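Mobile Vaccine Clinic: Site Inspection Checklist
Benjelloun Community Health, Outreach Services
Site: Onano Senior Center, multipurpose room
Date: 14 August 2024
Completed by: Shobha Alva, RN
Clinic type: flu and routine adult vaccines, walk-in

Mark each item Yes, No or N/A. Any No needs a comment and a name for follow-up.

1. Arrival and room

Room unlocked and lit on arrival: Yes
Entrance reachable by wheelchair: Yes
Comment: The ramp is on the parking lot side. Front steps have no rail on the left. Put the arrow sign at the corner of the building before doors open.

Floor clear of cords and rugs: No
Comment: Extension cord crossed the walkway to the check-in table. Moved the table to the outlet by the kitchen door and taped the cord along the wall.

Handwashing sink within the building: Yes
Comment: Soap was out in the hall restroom. Front desk refilled it before the first patient.

2. Vaccine storage

Cooler temperature on arrival between 2 and 8 °C: Yes
Comment: 6 °C at unpacking. Logged again every hour. Highest reading was 7.

Backup thermometer present and in date: No
Comment: Calibration certificate was missing from the pouch. Main logger is a Sultine unit and its certificate was in the binder. Follow-up: S. Alva to get a copy from the supply office.

Vials kept in original boxes until use: Yes
Expiration dates checked by two people: Yes
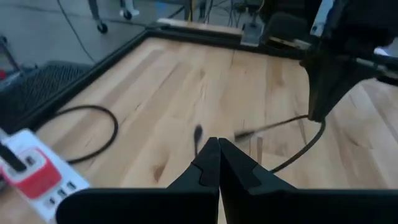

Opened multi-dose vials labeled with date and time: No
Comment: Two vials had the date but no time. Both were discarded and recorded as waste. Talked with the vaccinators at the break. A pen is now tied to each tray.

3. Vaccination stations

Sharps container within arm's reach of each vaccinator: Yes
Comment: Station 2 container was near the fill line by noon. Replaced. Bring one more per station in October when the flu crowd is bigger.

Surfaces wiped between patients: Yes
Hand sanitizer at each station: Yes
Privacy screen available: Yes
Comment: One screen leans. Usable if the feet are turned all the way out. Repair request sent.

Screening form reviewed before each dose: Yes
Comment: Large-print forms ran out. We had 20 and need more for any senior center.

4. Emergency readiness

Epinephrine present, in date, at least three adult doses: Yes
Blood pressure cuffs, two sizes: Yes
Observation chairs set up: Yes
Comment: 6 chairs, all in view of the nurse.

Staff can state the site address for a 911 call: No
Comment: One new staff member gave the street but not the number. Address card now taped to the check-in table.

5. Close-out

Dose count matches forms: Yes
Sharps sealed and loaded for Drundosus pickup: Yes
Cooler temperature logged at departure: Yes
Room returned to original layout: Yes

Overall result: Pass with corrections
Open items: thermometer certificate, privacy screen repair, large-print forms
Recheck due: before the October clinic at this site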